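From: Thaís Evangelista
To: members list
Subject: Re: [members] Anyone make it to the Flelteo open day?

Hi Naveed, hi all,

On Fri 13 February Naveed Gilani wrote:

> Did anybody from here get to the Flelteo thing this week? I had it on my
> calendar since December and then got stuck at work. Curious whether the
> hand-held gripper demo was worth the drive, and whether they let people
> touch anything. Also, Gervásio asked if it would work as a family outing
> and I had no idea what to tell him. If you took notes please share, even
> messy ones.
>
> Naveed

I went! Rosimeire drove, so I got to sit and eat crackers the whole way there. Notes are messy, you asked for it.

First thing, parking. The lot on the Dantas side was full when we pulled in, so we left the car by the loading area and walked around the back, where there's a gate that says closed and is not closed. You sign in at the desk and get a sticker. Mine had the wrong name on it (I was "Theo" all afternoon, fine). Then it's up the stairs to room 401 for the welcome talk, which ran long because the projector and the laptop weren't on speaking terms. Coffee was decent. The little cheese breads were gone before I got to them and I'm still a bit sore about it.

The part you want to hear about was downstairs. They had a few tables going and you could wander, but the one I kept going back to was the hand-held gripper. You hold the thing yourself and do a job with it, and the camera on it records what the gripper sees while you work. Later they use those recordings to teach an arm the same job. I'd read about this kind of setup plenty of times and somehow never pictured how much of it is just a person at a table, picking stuff up, over and over.

They had black cloth hung up behind the table with big foam letters pinned on it, "Fast" on top and "UMI" under that in orange, so it was easy to find from across the room. The job when I walked up was the bottle one, with the gripper coming in from the front and a finger on each side of it.

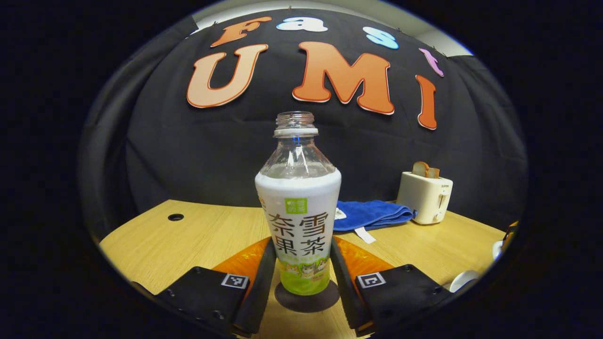
Garage Robotics Club, Manipulation Group

I loved that it was all regular kitchen-counter stuff. A fruit tea bottle with the cap off, a blue towel, a toaster with two slices of toast in it! Rosimeire wanted to know if the toast was for anybody. I moved her along.

The fingers are black plastic with orange pads, and each one has a square black-and-white marker on the outside. I asked about the markers, and the guy running the table (Tõnu Luik, very patient, he must have answered that one all day) said they're how the software knows how far open the fingers are. It looks for the two squares in the camera picture and works out the gap from there. Naveed, this is the same trick you wanted to try on our claw, and I'm now fully on your side. Sorry for arguing. The wide lens helps too, since you get both fingers and most of the table in one view.

And yes, they let you touch it! There was a line, and I waited, and then I got five minutes. It's heavier than I was expecting and my wrist was complaining by the end. My first try I came in too fast and bumped the bottle over. Tõnu set it back up and told me to slow down and keep my elbow in, and after that I did okay. The thing I didn't expect to care about is how you line yourself up. I kept wanting to lean over and look at the bottle from the side, and he kept telling me to only use what the camera could see, because that's all the arm is going to get later. Once I quit cheating it got a lot harder and also more fun.

He said they'd logged 262 tries at that table before we got there, and that they throw out the bad ones by hand. So mine with the bump is probably in the trash by now.

Other tables, quickly. Pundness had a cart that follows you around, cute, but it lost me twice by the stairs. Sotosden were supposed to show a sorting arm and it was powered down the whole time I was there, with a laptop open next to it and two people frowning at the laptop. I know that feeling. I'd like to see it running some other day.

For Gervásio: yes, bring the kids, anyone over 9 would have a good time and the smaller ones would like the cart. It's loud downstairs, though, and there's nowhere much to sit. They said there'll be another one but didn't have a date. I put the club down for their mailing list and used the shared address, so whoever checks that, please look out for it.

Could we give the marker idea half an hour at the next meetup? I can print a few squares on card stock at work. What we don't have is a wide enough lens, so if anyone has one in a drawer, bring it. Rosimeire says she has an old one but it might be at her sister's.

Oh, and I came home with somebody's gray umbrella. It was in Rosimeire's back seat. If it's yours, yell.

Thaís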